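COMMUNIQUÉ DE PRESSE

Le 12 août 2025

Le Festival de la bande-annonce de Mandeldale ouvre les inscriptions de sa prochaine édition et crée un prix consacré au cinéma indépendant

Le Festival de la bande-annonce de Mandeldale annonce l'ouverture des inscriptions pour sa prochaine édition, qui se tiendra en avril au cinéma Valler. La manifestation est consacrée aux formes brèves de la promotion cinématographique : bandes-annonces, teasers, génériques et films-annonces de séries. Elle accueillera pour la première fois une compétition réservée aux œuvres produites sans le concours d'un grand studio.

Lors de la précédente édition, le comité de sélection avait reçu plus de 300 propositions, dont 112 ont été projetées en salle. Cette progression a conduit le festival à revoir l'organisation de son programme. Les films-annonces de longs métrages à gros budget et ceux de productions plus modestes étaient jusqu'à présent jugés ensemble. Ils feront désormais l'objet de deux sections distinctes, chacune dotée de son propre jury.
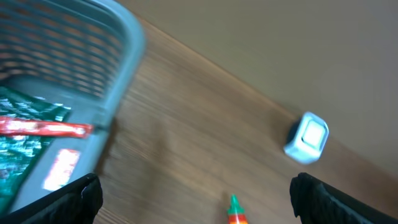
La nouvelle section, intitulée Prix Spahić, distinguera une bande-annonce de fiction ou de documentaire dont le montage a été réalisé par l'équipe du film ou par un monteur indépendant. Le lauréat recevra une dotation de 3000 euros, ainsi qu'un accès aux salles de montage du studio Idavham pour la finition d'un prochain projet. Les travaux d'étudiants en fin de cursus sont admis, à condition que le film annoncé soit achevé ou en cours de postproduction.

Le jury portera une attention particulière au rythme, à l'usage de la musique et au traitement de la voix. Il appréciera également la manière dont la bande-annonce rend compte du film sans en dévoiler l'issue – une question régulièrement débattue par le public du festival, et qui fera l'objet d'une table ronde au cours de la deuxième journée.

La section principale conserve ses règles actuelles. Elle reste ouverte aux distributeurs, aux agences spécialisées et aux diffuseurs de séries, quel que soit leur pays d'établissement. Les suites, adaptations et films de franchise y sont admis au même titre que les créations originales. Un même distributeur peut présenter plusieurs bandes-annonces, mais une seule version par film sera retenue.

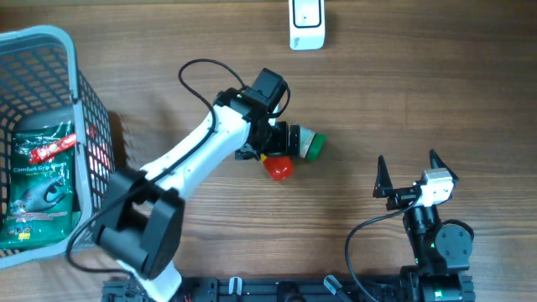 Le programme comprendra en outre une rétrospective de 50 bandes-annonces de science-fiction et d'aventure, présentées dans l'ordre chronologique de leur sortie. Les copies sur pellicule seront projetées dans la grande salle du Valler, les éléments numérisés dans la petite salle. Chaque séance sera précédée d'une courte introduction et suivie d'un échange avec les spectateurs.

Deux ateliers complètent cette offre. Le premier porte sur l'écriture d'un film-annonce à partir de rushes fournis par le festival ; le second est consacré au mixage et à la conception sonore. Ils s'adressent aux personnes disposant déjà d'une première expérience du montage. Les participants devront se munir de leur propre ordinateur et d'un casque fermé. Le déjeuner n'est pas compris, mais des boissons chaudes seront proposées à la pause du matin et à celle de l'après-midi.

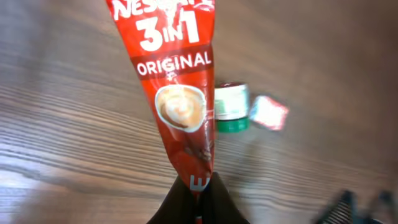
Dosette de café soluble NESCAFÉ 3 IN 1.

Les bandes-annonces doivent être déposées sous forme de fichier numérique, accompagnées d'une fiche technique et d'une attestation relative aux droits musicaux. La durée maximale est fixée à trois minutes, générique compris. Les œuvres dont la langue principale n'est pas le français doivent comporter des sous-titres français. Tout dossier incomplet à la clôture des inscriptions sera écarté.

L'inscription est gratuite pour le Prix Spahić. Des frais de dossier demeurent applicables dans la section principale – leur montant figure dans le règlement, disponible sur simple demande auprès du secrétariat du festival. La sélection officielle et la composition des jurys seront rendues publiques avant l'ouverture de la billetterie.

Les journalistes souhaitant couvrir la manifestation peuvent dès à présent solliciter une accréditation. La demande doit préciser le média représenté, les dates de présence envisagées et, le cas échéant, le matériel de prise de vues ou de son utilisé.

À propos du festival

Le Festival de la bande-annonce de Mandeldale est une manifestation annuelle organisée en partenariat avec le cinéma Valler et le studio Idavham. Il réunit professionnels et spectateurs autour de projections, de rencontres et d'ateliers.

Contact presse : service de presse du Festival de la bande-annonce, cinéma Valler, Mandeldale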